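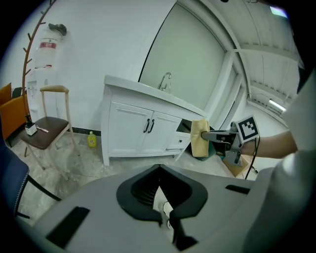
Methods

The two hand-held grippers were built on the shared bench at Bestdale. Each has a marker mount so its position can be tracked. Our task was wiping the front of a bathroom cabinet with a folded cloth. Latrice Tillman recorded 36 runs, and we kept every run longer than 12 seconds. For the lower part of the doors, the right gripper held the cloth and the left one stayed empty. 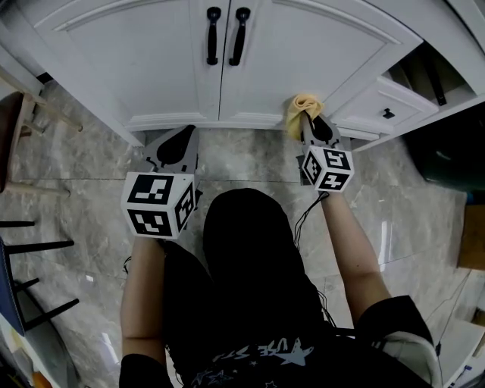
Problems

The cable pulled on the wrist during low strokes. We plan to reroute it in February.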